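Wednesday notes, kitchen table edition. The sink in the Rarthorpe flat is still out of service (the trap is cracked and the replacement is on order from Stikier), so dishes are being done at the table with a tray for dirty plates, a second tray for washing, and a bucket under the table for gray water. I have been doing it this way for 11 days and have settled on a procedure.

## The trays

Two trays, both rectangular, both with a raised rim. The red-orange one is for carrying and staging. The dark green one is for washing. I keep the colors fixed so that a plate's location tells me its status without having to look at it closely. Red-orange means the plate hasn't been washed. Green means it is being washed. Bare table means finished.

The staging tray is slightly too small for three plates. Two fit flat along the front edge and the third overhangs the back rim. I measured a larger tray in the Kolář catalog, but it would leave no room on the table for the wash tray, so the overhang stays. The overhanging plate goes first. It is the one most likely to be caught by a sleeve.
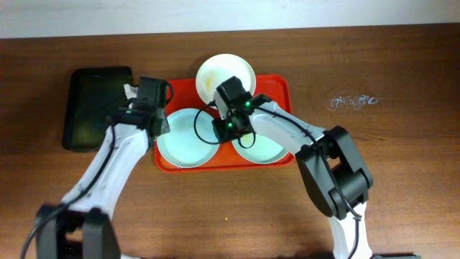 ## Water and soap

The wash tray is shallow. I fill it from a jug, a thin layer only, enough to wet the sponge and rinse the scouring side. More than that and it slops over the rim when the table is bumped. A shallow layer also gets dirty quickly, so I change the water after every meal and sometimes halfway through one.

The soap is Hekunero concentrate, the unscented one. A few drops go on the sponge and none in the water. Soap in the water produces foam, the foam hides whatever is on the bottom of the tray, and what is on the bottom of the tray is usually a fork.

## Residue

Most of what comes off these plates is egg yolk or mustard. Both are yellow and both dry as a streak toward one side, where the food gets pushed against the rim. They need different handling.

Egg sets when heated. Hot water makes it harder to remove, so the first pass is always cool. I lay the wet sponge on the streak, foam side down, wait until it softens, then wipe toward the rim. Mustard comes off at any temperature but stains the sponge. If I can't tell which it is, I treat it as egg.

The scouring layer is a last resort. I used it freely on the old set and the glaze went dull inside a year. With the current plates I turn the sponge over only for the edge of a dried patch, and only with light pressure. 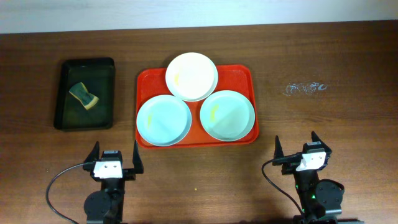

Drips on the wood are the other maintenance item. The table was oiled in August and water still beads on it for a while, but soapy water is a different matter. It dries to a whitish, bubbly patch that a dry cloth only smears. A damp cloth followed by a dry one removes it if done the same evening. Left overnight it takes a second round. Crumbs I brush into my hand before starting, because a wet crumb sticks to the grain and has to be picked out with a fingernail.

## Order of operations

1. Clear crumbs and anything electronic from the table.
2. Fill the wash tray. Soap the sponge.
3. Wash the overhanging plate, then the two in front.
4. Rinse each over the bucket with the jug. Dry with a cloth.
5. Stack on bare wood beside the staging tray.
6. Wipe the staging tray last. It always has specks on it.

I skip step 1 more often than I should. Tablets and dishwater don't mix, and mine has a recipe open on it most evenings.

## Stacking

Same-color plates go together. The mint ones share a rim profile and sit level on each other. The white one rides a little high on top of them and rocks, so it goes in the cupboard separately. I leave a narrow gap between the stack and the tray, enough for fingers to get under the lower plate without dragging it.
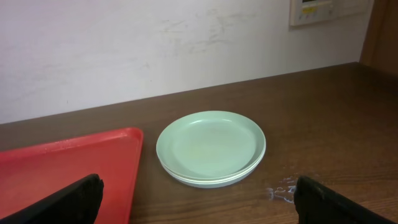

*Two mint plates stacked on the wood, red tray to the left.*

One open issue is drying. A stacked pair holds moisture between the plates if the cloth missed the foot of the upper one, and I have found a damp ring there in the morning. For now I run the cloth around the foot twice. A rack would fix it, but a rack needs a drain, and the drain is waiting on the same trap as everything else.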